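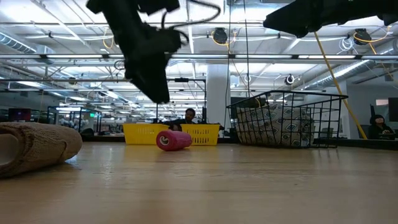 ## Wrapping a sprained ankle with an elastic bandage

An elastic wrap supports a mild sprain and helps keep swelling down for the first couple of days. It takes less than five minutes once you have done it a few times. If the person can't put weight on the foot, or the ankle looks crooked, skip the wrap and get it checked by a doctor.

### What you need

- One elastic bandage, 2 or 3 inches wide for most adults
- Medical tape or the clips that came with the bandage
- A chair and something to rest the heel on

Keep the bandage rolled up. A loose one is hard to control and tends to go on unevenly. If yours has come undone in the drawer, roll it again first, without stretching it.

### Steps

1. Sit the person down with the leg out and the foot at a right angle to the shin. Take off any rings on the toes.
2. Hold the roll so it opens away from the foot. Start on top of the foot, just behind the toes, and go around twice to anchor it.
3. Bring the bandage up across the top of the foot, around the back of the ankle, and down across the top again to the arch. This makes a figure eight.
4. Repeat the figure eight, moving a little toward the heel on the bottom and a little up the leg on top. Each layer should cover half of the one before it.
5. Finish with two turns above the ankle bone and tape the end down – clips work too, but they come loose in a sock.

### Checking the fit

Press a toenail until it turns pale, then let go. The color should return in 2 seconds or less. Check again after 20 minutes. Numb, cold or bluish toes mean the wrap is too tight, so take it off and start over with less pull.

Take the bandage off before bed unless you have been told to leave it on. Wash it by hand in cool water and dry it flat – a hot dryer ruins the stretch.

If the ankle is still badly swollen after 14 days, make an appointment.

*Written by Misaki Kuroda. Last updated June 28, 2019.*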